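4. Sealing a marble surface

Stavirell stone sealer is for polished or honed marble indoors. Read this section through before you open the bottle. Do a test patch first if the stone has been treated with wax or another maker's product.

You will need the bottle, the flat pad from the Skusard kit, two clean cotton cloths and a pair of gloves.

4.1 Getting ready

1. Clear the surface and wipe it down with warm water. Do not use vinegar, lemon or bathroom cleaner.
2. Leave the stone to dry overnight. Sealer put on damp marble may turn cloudy.
3. Mask any wood, metal or painted wall that meets the stone.
4. Open a window.

Caution: keep the bottle away from flames and out of reach of children.

Dark marble shows smears more than pale marble does. Work on it in daylight if you can, and look along the surface from a low angle as you go - missed patches show up dull.

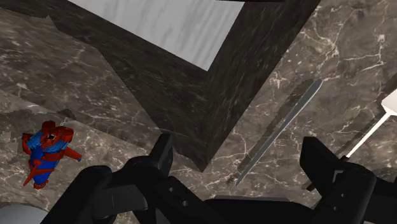

Fig. 7. Dark marble with grey and white veining.

4.2 Putting on the sealer

1. Shake the bottle and pour a little on to the pad. 50 ml covers about one square metre.
2. Spread it in straight, overlapping strokes. Do the edges before the top.
3. Wait ten minutes. Do not let the sealer dry on the stone.
4. Wipe off what is left with the first cloth, then buff with the second.
5. Put on a second coat after two hours if water still soaks in.

Note: if the sealer has gone sticky, wet the pad with a few drops of fresh sealer, rub the patch and wipe at once.

4.3 After sealing

Keep the surface dry for 36 hours. Do not put hot pans or heavy pots on it during this time.

Wash the pad in soapy water. Spare pads are sold in packs under part number 893.

For stains that were there before sealing, see section 6.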